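4.2 Sorting your loose AA batteries before you fill the Clirnari

If your house is anything like ours, the batteries live in a kitchen drawer with the rubber bands, and it's worth spending 20 minutes getting them in order before you load the lamp for the first time.

1. Clear a patch of hard, level floor or a big table. Carpet hides small things, and batteries love to wander off under the couch.

2. Set down a shallow plastic basin with a raised rim. Any color will do, though a pale one makes the labels easier to read.

3. Bring out every AA you own and lay them beside the basin in a row, with a little space between them so you can turn each one and look at both ends.

4. Wipe the ends with a dry cloth and check the date on the label, if there is one.

5. Move the batteries you have checked into the basin, keeping matching ones together as you find them.

CAUTION: If a battery is leaking or swollen, put on gloves, set it apart from the others and take it to a collection point. Do not put it in the lamp.
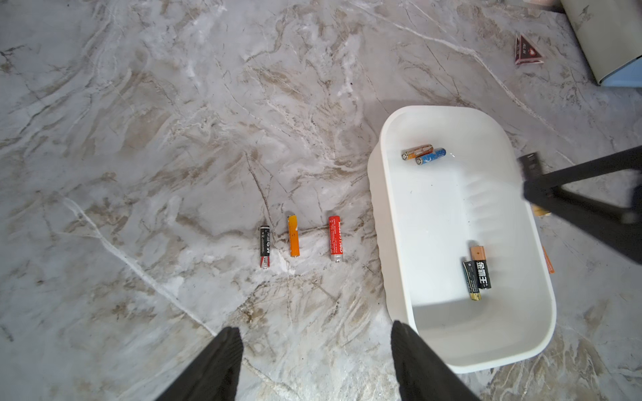

6. Choose 4 batteries of the same brand and type for the lamp. Mixed sets (and oh, we do understand the temptation!) run down unevenly and are more likely to leak.

NOTE: Rechargeable cells are fine too, as long as all of them are rechargeable and freshly charged. See 4.3 for fitting them into the tray.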